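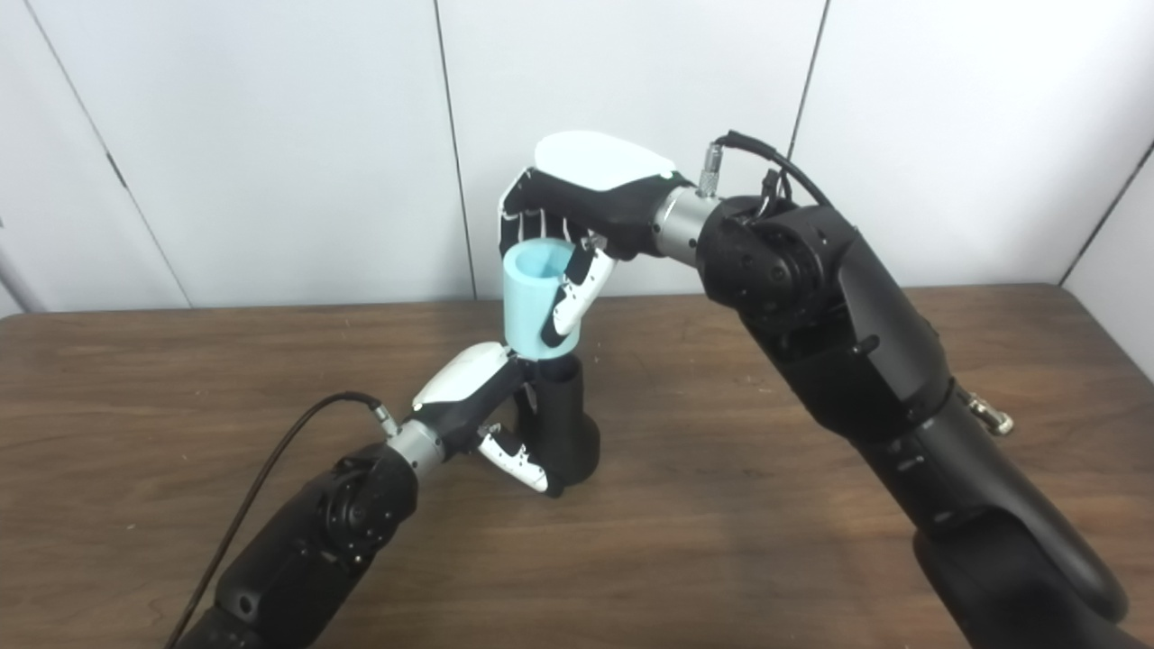

Fault 118: right hand does not release during cup transfer
Forum: Lurmont Bench Systems, Faults and Safety

sorus_lab_2
We wish to report a recurring fault on our two-arm bench. The left hand holds the black cylinder near its base while the right hand carries the light blue cup above it. In eight of 60 cycles, the right hand failed to open when commanded. Controller software is build 319. No injury occurred.

blackburn_ops
Please inspect the wrist cable for strain. We recorded a similar fault in December, and replacing the cable corrected it.
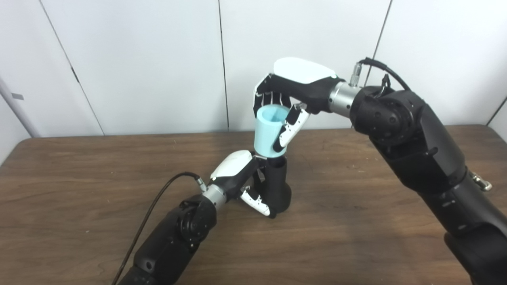
Reply 3
teltik_safety
I must disagree with the previous reply. A cable fault would normally be logged, and none is mentioned. The grip force limit should be reviewed first. Operators must not pull the cup free by hand while the arms are powered.

Reply 4
blackburn_ops
Our fault was not logged either. I maintain that the cable should be checked first. I agree on the matter of power.

Reply 5
sorus_lab_2
Both points are noted. An operator did reach in on one occasion, and that practice has been stopped. The bench will remain out of service until the cable and the force limit have been checked.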